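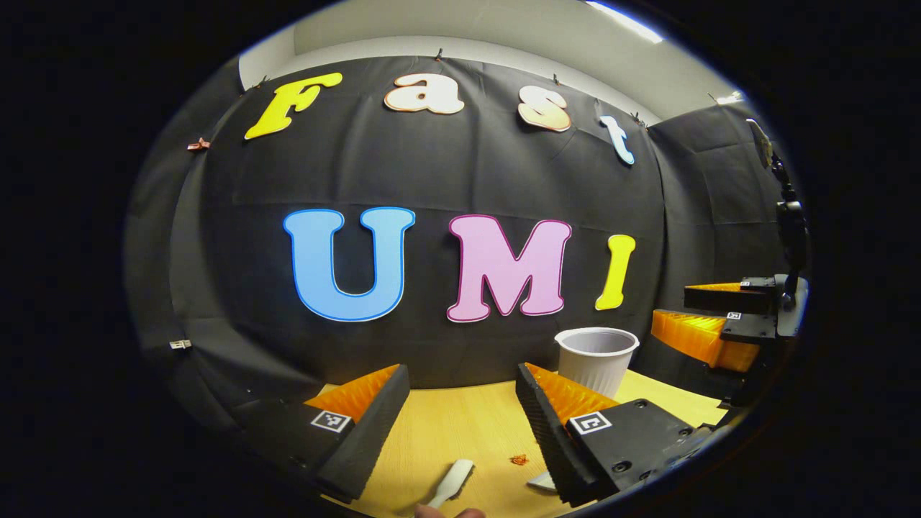 A white plastic cup between the fingers of a hand-held gripper, with a second gripper on a stand to the right.

Budget for the Pads, Then for the Arm

Every August the shops and training centers between Flollthorpe and Cliltby put in their equipment requests, and every August the robot line is a single number. It is the price of the arm. I think that is the wrong number to argue over.

Look at what does the touching. The orange pads on these fingers are ribbed and made to give when they press on something. They are the part that meets the cup, the spoon and the table edge all day, and they should be bought like drill bits or sanding belts. At Tullden we planned for 2 spare sets and treated them as a one-time cost. We were reordering before the first term ended.

Our small items for that year came to 1,636 dollars: pads, screws, printed markers, clips, backdrop cloth, cups and spoons. None of it was in the request. It came out of the repair fund, and a bench saw went without a new fence as a result.

Hand-held grippers deserve their own line too. A person can pick one up and start work while the arm is still in its crate. When the Costache building was being fitted out, the arm waited 11 weeks for a proper power supply. Four people could have been working in that time if we had ordered the hand tools first.

The usual objection is that small parts are hard to forecast. They are, in the first year. After that you have a record, and ours shows around 112 dollars a month outside the summer. A buyer can work with that.

I would ask for three changes to the form. Put consumables on the same page as the machine. Let the hand tools be ordered ahead of it. Require a second-year figure, even a poor one. If the total then looks too high, buy the smaller arm and keep the spares.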